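4. Reporting building work on protected land

Kirkeo sends your report to the Derndale planning desk, where it joins a queue. The steps below should stop it joining the wrong one.

1. Open Kirkeo and choose New report.
2. Enter the plot number from the site notice. If the notice has blown into the marsh, drop a pin on the map.

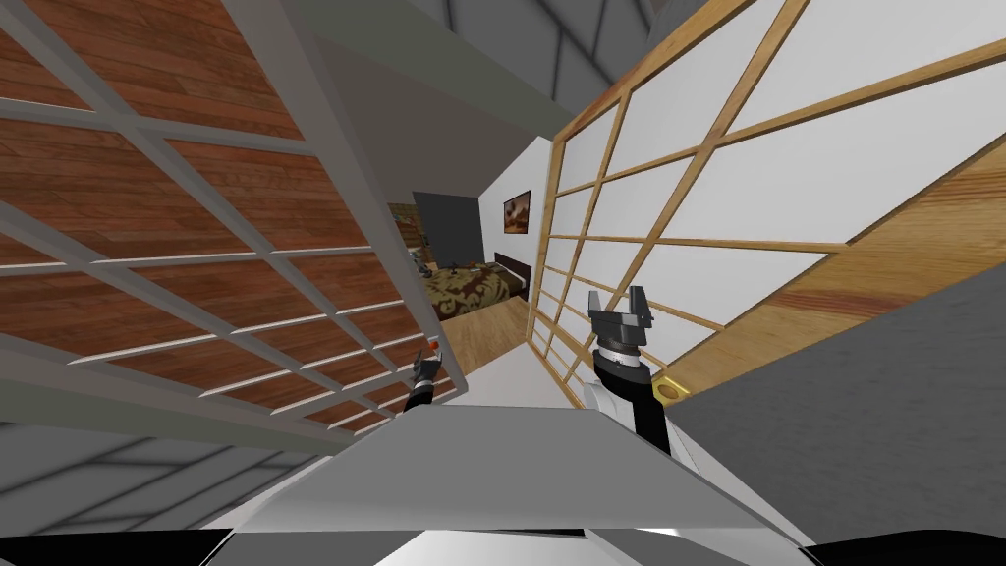
3. Pick a category. Dunes, Marsh and Woodland go to the wardens, and Interior goes to building control, who have never knowingly owned wellingtons. A lattice panel and a sliding screen with a narrow passage between them, and a bedroom at the far end, is Interior, however close the sea may be.

Note: You can change the category until 11 at night. After that it is history. 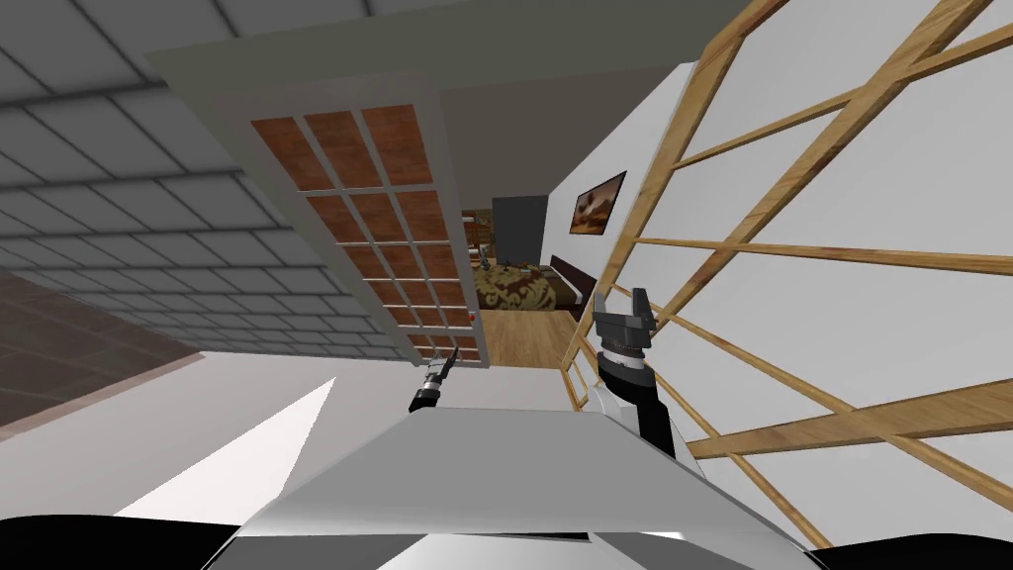
Section 4 written by Lizelle Mthembu, checked by Thijs Postma

4. Describe the work in plain words. "Digger on the dune, Friday, two lorries" is good. Your opinion of the developer is also good, but keep it for dinner.
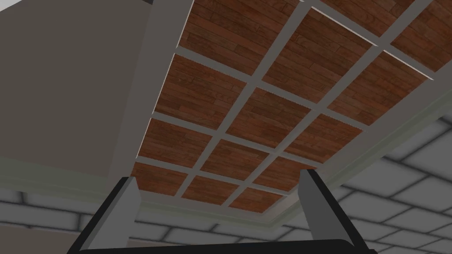 5. Tick Form 261 if the land is on the protected list. Leave it blank if you only feel it should be.
6. Press Send once. Pressing it again makes a second report, and the desk will answer neither until it has decided which came first.

Caution: Do not enter a fenced site to improve your report. The wardens have their own boots.

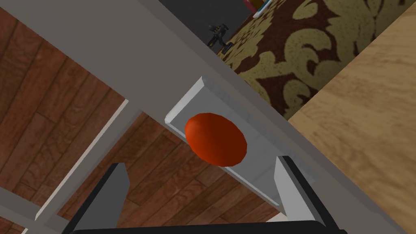 Fig. 4: Red-orange ball in a white tray

7. Write down your case number. Kirkeo will not show it again.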